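### 3.2 Where people put things down

I spent most of October in Skemard and Kollville asking people the same dull thing: where does your post go when you come in? (I got very good at drinking tea in hallways.) My hunch, borrowed from Tremblay's work on shared kitchens, was that a flat surface near the door would fill up whatever its owner had planned for it, and that the tidy homes would simply be the ones with fewer surfaces.

Well, I was half right. In Skemard the hall shelf took nearly everything, keys and seed packets and school letters, and I could have gone home after 2 visits. Kollville was messier. The houses there mostly open straight into the main room, so the table does the job of the shelf, and then it has to be cleared again before anyone can eat. 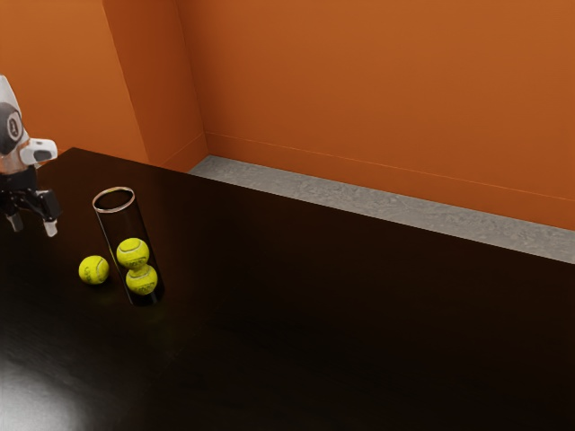 **Figure 2.** A large, dark, glossy tabletop with a tall transparent tube standing upright on it.

So does a bigger table stay clear for longer?

Only until the first thing is left on it overnight. After that, size made no difference I could find in my notes, and the big tables were, if anything, harder to get back.

Inard's survey of 1,000 households has the same pattern, though she words it far more carefully than I do and leaves out homes with small children. I kept those in. They made up 11 of my visits, and I'd have lost my best material without them, including the piano stool I come back to in section 4.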